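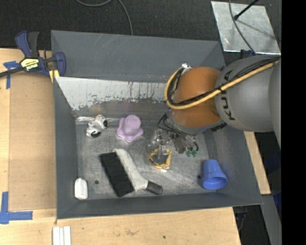

Dayana Manríquez was thirteen the summer her mother sent her to Fekley with one suitcase and a bus ticket. It was May, and school had not let out yet, but her mother said two weeks wouldn't hurt.

Her great-aunt met her at the depot in a green truck. They drove thirty miles without talking.

"You have your grandfather's chin," her aunt said at last.

"I never met him."

"No. Hardly anyone did, after the Marín place burned."

Dayana looked out at the fields. At home the story was that he had died in a hospital in Helport, 104 miles from the house where he was born. It had never included a fire.

Her room was at the top of the stairs. She found two letters under the drawer liner that night, both addressed to her mother and both still sealed. The postmark on the second one was from the year Dayana turned ten.

She sat on the bed and listened. Her aunt was washing dishes – slowly, one plate at a time. Dayana put her thumb under the flap and tore it open.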